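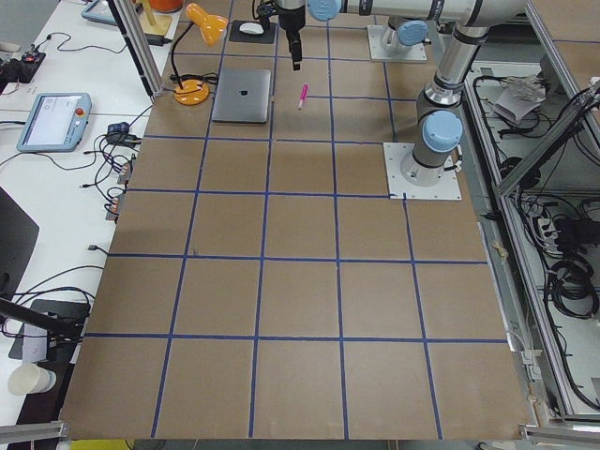

The Brirkside seasonal permit was a labor migration program that let foreign workers stay in the Brirkside district for up to 255 days a year. It was run by the district employment office, with hiring handled by a private agency, Plellix.

Supporters credited the permit with ending a shortage of farm and packing workers. The evidence for this is thin. The office reported 845 permits in the program's first season, but it counted permits issued, and workers who never arrived stayed in the total. A person who changed employers could also be entered twice. The second season's figure, 840, was presented as proof of steady demand, although the method had been changed in between and the two numbers can't be compared.

Economist Els Baert, in a study of the nearby town of Vuswood, found that 13 employers accounted for most of the requests. She questioned whether there had been a general shortage at all, noting that wages at those firms had barely moved. Plellix disputed her sample but did not release its own records.

Claims that the permit led to permanent settlement are equally hard to check. No register tracked departures, and estimates by opponents relied on school enrollment, a poor guide to the movements of workers who mostly came alone. The program closed to new applicants in November of its fourth year.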